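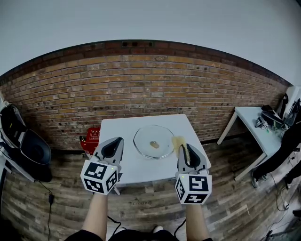
**Abena Nyarko**
Press Officer, Doltham Housing Trust

Doltham Housing Trust will open its new building at Wenerholm to tenants in July. The building has 29 apartments over four floors, all for rent, and replaces the old bus depot on Osei Street.

Rents are set for two years from the date of the first lease. Of the apartments, two on the ground floor are fitted for wheelchair users.

The trust received 3,585 applications. Places were drawn by lot, and every applicant has now been told the result by mail. A waiting list is open – names stay on it until the tenant or the trust removes them.

"We had hoped to open in the spring, but the elevator parts came late," said Lieven Prins, director of the trust. "The work is done and the inspections are complete."

Parking is limited to residents with a permit. The Grarnov bus line stops at the front entrance.

Questions about leases should go to Philomena Frimpong at the trust's rental office, open from 9 a.m.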